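Residents' Forum – Pellau House
Board: Shared Facilities
Topic: Proposed changes to laundry room hours and drying arrangements
Replies: 9

Fraser Kerr (Moderator)
Residents are invited to comment on the draft laundry rules before they are put to the general meeting in February. The draft proposes the following.

The laundry room would close at 9 pm in place of 11 pm. Each flat would be limited to 2 bookings a week. Washing left on the shared lines for longer than a day would be moved to the shelf by the door. The drying of clothes on balcony railings would no longer be permitted on the street side.

Comments should be confined to the draft. Complaints regarding individual neighbours should be sent to the office in writing.

Laine Jõgi
I support the earlier closing time. My flat is directly above the machines and the spin cycle is clearly audible in the bedroom. I do not support the limit on bookings. A household of five cannot reasonably be held to the same number as a person living alone.

dbrauskiene_3rd
The limit should be calculated by the number of registered occupants. The office already holds this information. I would also ask that the booking sheet be kept on paper, as several residents on my floor do not use the website.
– Dace Dambrauskienė

Aurelia Barbu
I must register an objection to the balcony rule. The drying room holds one load at a time, and in winter the air in it is so damp that towels come out smelling of the cellar. If the railings are withdrawn from use, the association should first provide an alternative.

For the present I dry and finish shirts indoors, flat, on a bamboo mat. It takes up the whole of the bed and I do not regard it as a permanent solution.
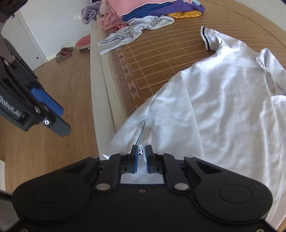

White short-sleeved shirt on the bamboo mat.

Those who consider that flats have ample room for drying may wish to measure their own.

Loukia Papadakis
With respect to the previous contributor, drying inside the flats is the very practice that the surveyor advised us to reduce. The north stairwell was repainted at the expense of all owners on account of mould. I would be reluctant to see any rule which increases the moisture in the building, and I would equally be reluctant to see sheets hanging over the front entrance. A dehumidifier in the drying room would answer both points.

Fraser Kerr (Moderator)
The office has obtained a price for a Fotari dehumidifier. Shared among the 64 flats, the cost would be modest, but the running costs have yet to be established. The figures will be circulated with the meeting papers.

Laine Jõgi
May I ask whether the dehumidifier would run at night? If so, its noise should be considered together with that of the machines.

Aurelia Barbu
Mrs Papadakis is correct about the stairwell. I would point out, however, that the mould appeared on the side where the gutter had been leaking for nearly two years, and that the surveyor mentioned the gutter before he mentioned laundry. I ask that his letter be attached to the meeting papers in full.

There is a further matter which the draft omits. The floors of the flats at the rear are cold from autumn onwards, and this has a direct bearing on how long anything takes to dry indoors. Dark knitted footwear and light grey trousers gathered at the ankle are my recommendation to any new tenant.

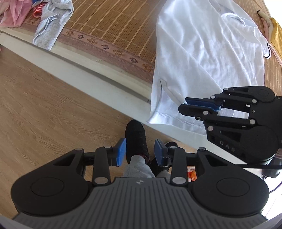 Indoor dress for the cold months.

If the heating in the rear flats were corrected, a good part of this discussion would become unnecessary.

Loukia Papadakis
The heating is a separate item and was discussed at length last year. I do not agree that the rear flats are markedly colder. Mine is number 26, at the rear, and I have no complaint. I have no objection to the surveyor's letter being circulated.

dbrauskiene_3rd
Number 26 has a flat beneath it. The ground floor has the bicycle store. These are not comparable.

I repeat my request concerning the paper sheet, which has not been answered.

Fraser Kerr (Moderator)
The paper sheet will be retained beside the door of the laundry room, and the draft has been amended to say so. The booking limit will be presented in two versions, one per flat and one by number of occupants, and owners will vote on each. The surveyor's letter will be attached in full.

The balcony rule remains in the draft as written. Any owner wishing to propose different wording should submit it to the office by noon on the last working day before the papers are printed.

The heating of the rear flats should be raised under its own topic.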